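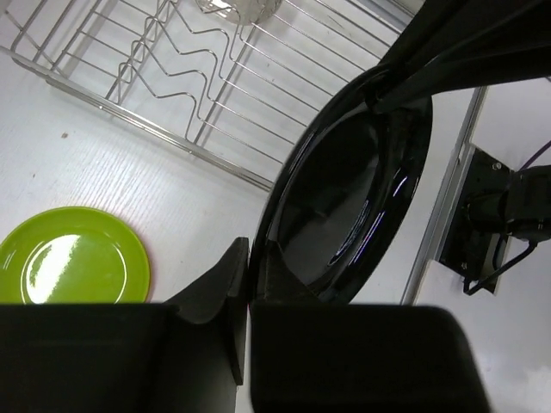 The Invitation

The email came at ten past four and it was a good one. Ibarra read it twice standing up, coat on, one glove.

Dear Dr. Ibarra, I have long admired your work on river borders.

Long admired. He sat down again.

It was signed Torben Grube, senior fellow, the Nogueira Forum. A small closed workshop in April, travel covered, a fee of 1,000 for the paper. Would he be open to a short call first? No attachment. No link. Just a man asking nicely.

Teodoro Ibarra had done the training. Everybody at Florkside had done the training, the slides with the cartoon hook and the cartoon fish. Bad spelling, urgent tone, strange link. This had none of that. This had a semicolon.

He wrote back before he got the other glove on.

Grube was quick. Grube was funny, too, in a dry sort of way, and he had read the 2nd chapter, the one the reviewers skipped. They went back and forth for a week. Water treaties. Bad hotel coffee. Grube's knee, which was giving him trouble on stairs. Ibarra told him about the dissident interviews, not the names, never the names, only that they existed and that he worried where to keep them.

"Somewhere safe, I hope," wrote Grube.

"Safe enough," Ibarra wrote. Felt clever about it.

The call kept moving. Grube had a cold. Then Grube was on a train. Then one evening a link, finally, to the workshop folder. The program was in there, he said, and a draft list of guests, please don't pass it around, some of them are shy.

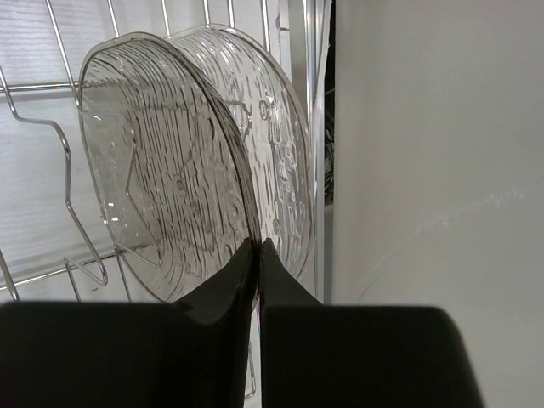
He clicked it in the kitchen with the pasta going. A page came up asking for his Moseo password. Florkside ran everything on Moseo, mail and files and the door codes, so he was used to typing it in six times a day. He typed it. It asked for the code on his phone. He typed that.

The page thought for a bit. Then the program opened. A real program, two days, lunch at one. His name on the second morning, right after the break. He read the guest list and knew half of them. He was pleased. The pasta boiled over and he was still pleased.

At 3 in the morning he woke up and thought: why would a folder that wasn't ours want my Moseo password.

He lay there. It was probably fine. Lots of places let you sign in with other places.

He got up.

The laptop took forever. Sent mail, nothing odd. Drafts, nothing. Then the settings page, a tab he had never opened in nine years, and there was a rule in it he hadn't made. Anything with the word interview, forward and delete. A row of letters and numbers for an address.

Turned it off. His hand was shaking so he turned it back on by accident, then off again.

He called the help line. The help line opened at eight.

So he looked up the Nogueira Forum, properly this time, going past the first page. It existed. Torben Grube existed. There was a phone number, and it was nine in the morning wherever the number was, and he dialed it in his bathrobe.

"Grube," said a voice. Older than he had pictured.

"It's Teodoro Ibarra. From Florkside."

A pause. "I'm sorry, who?"

"We've been writing. The workshop."

"Oh no," the voice said, very tired. "Oh no, not another one. What did you give them?"

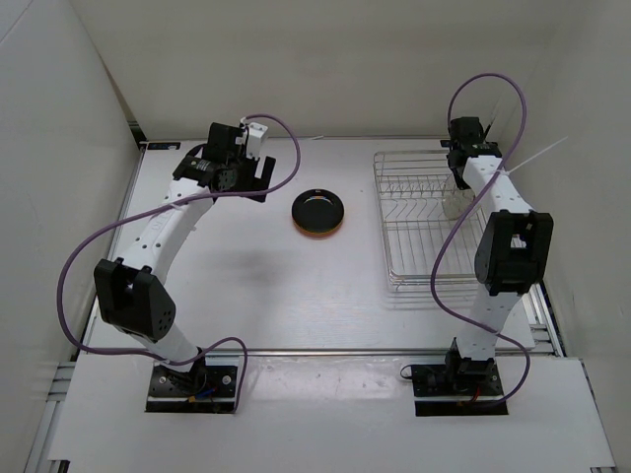 What They Took

Gremard sent a woman with two phones and a paper notebook. She set up in the seminar room and didn't want tea. Over 400 people had been written to by Torben Grube since the winter, she said. Some by him, some by a lady editor with a radio show. Same people behind both, they thought. Patient people. Office hours, even. They took lunch.

"How many answered?"

"Enough."

She turned the laptop around and showed him the log. 1,016 messages copied out between the pasta and the bathrobe. He scrolled down. His sister. The dentist. The dean. A long argument about parking.

"And the interviews?" he asked. He couldn't look at her.

"Where were they?"

"On a drive. In a shoe box. Not online, I never put them on line. But I wrote to people. To set them up. Some of those were in the mail."

She wrote that down. She asked how many people and he told her, and then she asked for the names and he heard himself stop breathing.

It was the same voice, was the thing. The nice reasonable voice of somebody who has a form to fill in. She had a badge. She had a card with Gremard on it in raised letters. She had been sent by the university, the dean had walked her to the door.

"Could you wait," he said. "I need to make a call."

"Of course."

He went out in the hall and called the dean's office and asked them to describe her. They did, a bit offended. Tall, gray jacket, two phones. He called Gremard's front desk, from the number printed on the old contract and not the one on the card. They put him on hold. Piano music. They said yes, she's ours.

He stood there for a while even so.

Then he went back in and gave her eleven names, one at a time, and after each one she read it back to him and he said yes. By the last it was getting dark and somebody had turned the heat off in the building.

That night he started calling them. Most picked up. He had to say who he was, and every one of them, every single one, asked him to prove it.

His inbox had a new message when he was done. Short one.

Dear Teodoro, I hope I have not missed you. Is the second morning still all right? The knee is better.

He read it twice. Sitting down this time. Then he went to find his sister's number.

Search stories, authors, tags

212 shares
4 comments

marlowe_k
The knee!! I was so mad at that knee.

pdunning
Worked a help desk for years and yes, the forwarding rule, it's always the forwarding rule. Ours opened at eight too.

Tess R.
Wait so did all eleven pick up or not? "Most" is doing a lot there. Please write more.

oldgreenchair
small thing, "on line" should be one word. Liked the hallway part best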